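Fernus wrist perception and approach planner

README for the disassembly branch

Fernus is the perception and planning package we run on the desktop disassembly cell. It takes color and depth from the wrist camera, finds parts inside an opened computer chassis, picks one, and plans a short approach that keeps the gripper clear of sheet metal. It doesn't do the unfastening itself. That lives in Bredby, and the two talk over a small message interface described further down.

The package is maintained by Veronica Onu and Cengiz Kurtuluş. Send questions about calibration to Raluca Hodoroagă.

What is in the repository

detect/ holds the part detector and its label map. The map has 12 classes, among them power supply, drive bracket, drive cage, drive carrier, retaining clip, latch, screw, cable and circuit board.

mask/ holds the self-mask tool, which removes the gripper from the point cloud before anything else sees it.

plan/ holds the approach planner and the collision model.

replay/ lets you run the whole stack on recorded episodes without a robot attached.

tools/ is a mix of scripts. Some of them are old. If a script has no help text, ask before you rely on it.

Self-mask

The mask is the part people skip, and it causes most of the bug reports. The wrist camera sits close in, so the finger links and the gripper body cover a large share of the picture at all times. Without a mask the detector finds screws on the gripper and reports them as chassis screws, and the planner then tries to reach them. The links also have rows of holes that look a lot like vent panels to the older weights.

The mask is built from joint positions and the gripper model, then grown by a margin. The margin is set in mask/config and defaults to 16 pixels. Cengiz has tried smaller values and the edges of the links start to leak through when the wrist moves fast. If you change a finger, add a pad or refit a bracket, rebuild the mask before the next run.
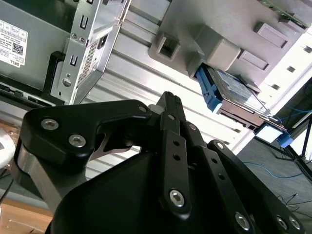

The planner works in three steps. It takes the part pose from the detector, samples approach directions inside a cone, and throws out any direction that brings a link within the clearance distance of the cloud. What is left gets scored on path length and on how much of the target stays in view. The best one goes to Bredby as a goal with a time limit. If nothing survives, the planner returns NO_APPROACH and waits. It won't widen the cone by itself. We had it doing that until November and it picked some bad angles around the power supply - the change is in the log if you want the details.

Drive cages are slower to plan than anything else, roughly 19 seconds in the worst replay we have. Most of that is collision checking against thin edges.

Known problems

Bright ribbed or brushed metal washes out under the cell lights and leaves holes in the depth. The planner treats a hole as occupied, so it may refuse an approach that looks fine to you. Lowering the exposure helps more than filtering does.

Thin cables are missed more often than they are found. Do not use the cable class for collision checks. Move loose cables out of the way by hand before starting.

Reflections sometimes come back as a latch, usually with a low score. The default threshold removes most of them.

The small text on drive labels is not read. Luminița Cozma has a label reader in the Pascu repository, but it has not been merged and expects a flat, square-on view.

Running a replay

Install the package, fetch one episode from the Ratenthorpe share, and run replay/run_episode with the path to the folder. The first run compiles the collision model and takes a while. Later runs start right away. Output goes to a folder called out, with one overlay and one plan file for each step. The test suite uses 100 recorded steps and should finish with no failures on a clean checkout.

Changes

Open a branch, run the tests, and ask Firdevs Kaplan or Veronica for a review. Merges to the cell machine happen on Friday. Changes to the mask or the clearance distance need a replay attached to the request.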